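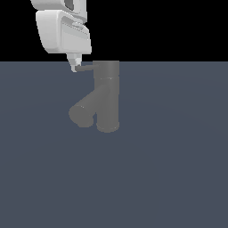
Optics group notes, April

Haiyan Song and Njål Lunde have finished the first set of runs on coupled waveguide arrays with a slowly varying refractive index. The question was how far a narrow input beam spreads before the index gradient turns it back. In a uniform array the beam widens in direct proportion to distance. With the gradient switched on, it breathes: it spreads, refocuses and spreads again with a fixed period.

The model is a chain of 900 waveguides with nearest-neighbor coupling only. Boundary reflections stay negligible over six periods, after which the tails of the field reach the edge of the chain and the results should not be used. Input beams two sites wide were compared with single-site inputs. The period is the same for both, as expected, but the wider beam shows a clear sideways drift when a phase tilt is added.

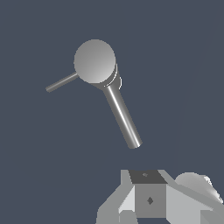

Second-neighbor coupling is the next step. It changes the shape of the band and so the path of the beam center, but it leaves the period alone as long as the gradient is strictly linear. Junhao Tian has derived the path in closed form – the draft is in the Plukel folder, with one sign in the second-order term still to be checked. Baoshan Wan is adding weak loss to the code. Uniform loss only scales the total power; loss on alternate sites is the harder case and will need separate runs.

Comments on the draft go to Shaohua Jiang.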